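Right gripper drops out during hand-over recordings, table-clearing task
By Posora bench support
12/5/20
Last updated: 12/5/20, end of shift

Product: Posora two-arm bench, leader/follower remote control
Site: Plondham
Task: table clearing (dishes to the tray, trash to the bin)
Status: closed, with grumbling

Reported problem

While an operator is showing the robot the table-clearing task by remote control, the right gripper stops following the trigger. The arm itself keeps following. The operator squeezes, the fingers stay as they were, and the wrist sails off toward the bin with great confidence and no paper cup. After a few seconds the gripper catches up with everything it missed and snaps shut on nothing.

The left arm has never done it. The operators have started to speak of the left arm in a tone they don't use for the right one.

The recording software doesn't flag any of this. It saves the episode, marks it complete and plays the little chime. We have 42 episodes from the morning session. Some of them are good demonstrations of clearing a table and some are good demonstrations of waving at one.

First reply from support

Asked for the usual: software version, logs, whether it had been turned off and on again. It had, by three different people, each of whom wanted credit.

Asked whether it happens with every object. Site says no. Mugs are mostly fine. Plates are mostly fine, once the operator has found the rim. The dropout shows up on the trash half of the task, the cup and the crumpled paper and the bags. My first theory was therefore that soft objects were to blame – low grip force, controller decides it has hold of nothing, gives up. It was a lovely theory and I wrote it up at some length in the internal notes, where I hope it will stay.

Test 1: grip force

Raised the minimum grip force on the right gripper and had the operator repeat the trash half. Dropout on the second try. Also one very flat paper cup. Put the setting back.

Test 2: swap the leader handles

Left handle to right arm, right handle to left arm. If the trigger sensor in the right handle was bad, the fault should have moved to the left gripper. It stayed where it was. The operator, now driving each arm with the wrong hand, asked that it be noted that this was not a comfortable way to spend a quarter of an hour. Noted.

So the handles are cleared, and so is the operator, who had been under quiet suspicion since breakfast.

Test 3: guide the arm by hand

Took remote control out of it altogether. Put the right arm in free-drive and moved it by the wrist through the whole task, opening and closing the gripper from the button on the screen. Slow work, and you end up leaning over the table like someone reaching for the last potato, but it tells you what the arm is doing without a network in the way.
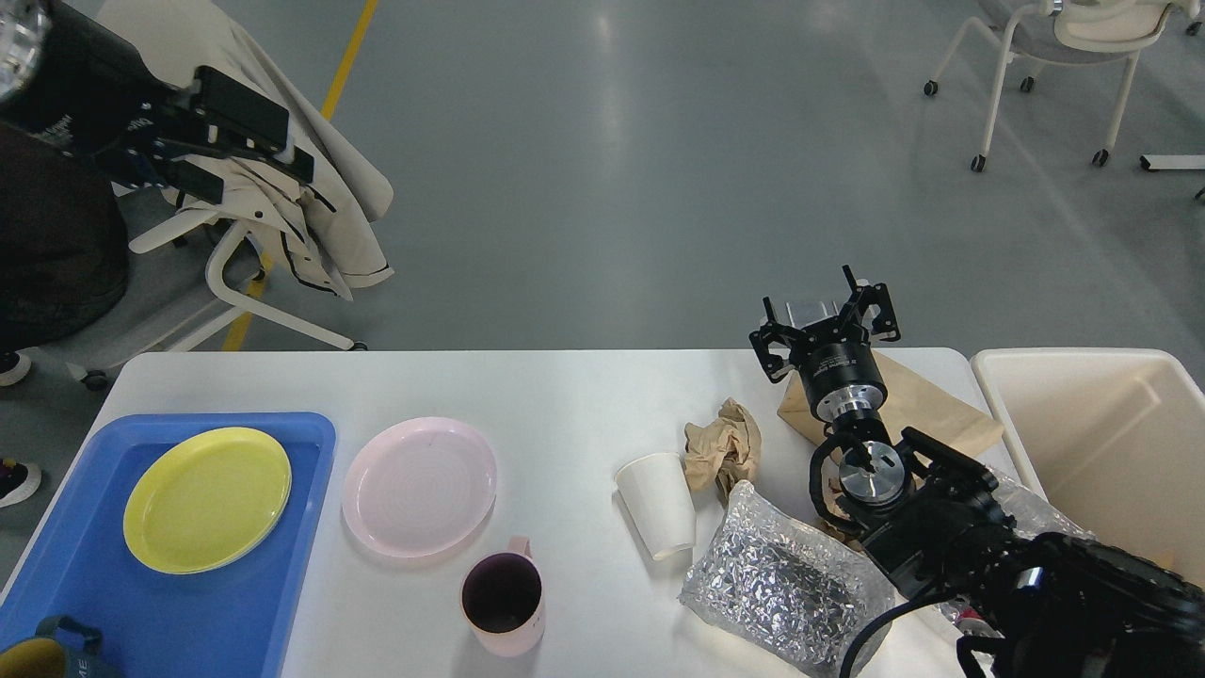

Near the plates, the button worked every time. Over the cup, it worked. Reaching toward the bin with the wrist turned over, the gripper went quiet. Turn the wrist back, and it returned. Did this 12 times in a row and got the same answer 12 times, a level of agreement I have never had from this bench on any other subject.

The soft objects had nothing to do with it. Trash goes in the bin, and the trip to the bin is where the wrist turns farthest.

Test 4: the cable

With the arm powered down, followed the cable up from the lower joints by hand. At the far end of the wrist turn the run goes tight and tugs on the gripper connector. The connector is the push-in kind. There is a locking collar for it in the spare parts drawer, still in its bag, with the sheet that says "install before first use."

I'll add that our Grornmont bench has the same arms and has never had this fault. It also has the collars on. I checked.

Fix

1. Power down both arms. Both, even though the left one is blameless.
2. Free the cable from the lowest clip and let out enough slack that the wrist can go to its full turn in both directions without pulling.
3. Reseat the gripper connector and fit the locking collar. Finger tight, then stop.
4. Fit a collar to the left arm too.
5. Power up, free-drive the right wrist to each end of its range, and work the gripper at both ends.
6. Record 4 short test episodes by remote control, trash half only, before going back to real ones.

Site did all six. No dropouts in the test episodes. Gripper lag looks the same at the bin as it does over the tray.

What to do with the morning's recordings

Please don't just delete the lot. The gripper command and the gripper position are both stored, so the bad stretches can be found by comparing the two. I ran the Amin checker over the session with the limit set to half a second. Anything over that is tagged "no follow" and kept out of training. Site can look through the tagged ones and rescue any where the operator noticed, backed up and made the grasp again properly. A recovery like that is worth keeping if the false start is trimmed off.

Do not keep the ones where the arm carries nothing to the bin and opens over it. The robot will learn that. It will learn it faster than anything else on the list, and you'll spend April explaining to visitors why it mimes.

Follow-up from site

Site asks whether the software could stop recording when the command and the position disagree, instead of playing the chime. Fair question. Passed to development as a feature request, where it joins 2 others asking for the same thing in slightly ruder words.

Site also asks whether the chime can be turned off. Yes. Settings, Recording, Sounds, untick "Episode complete."

Reopen this ticket if the gripper drops out again with the collar on. If the collar has gone back in the drawer, put it on first and then write to me.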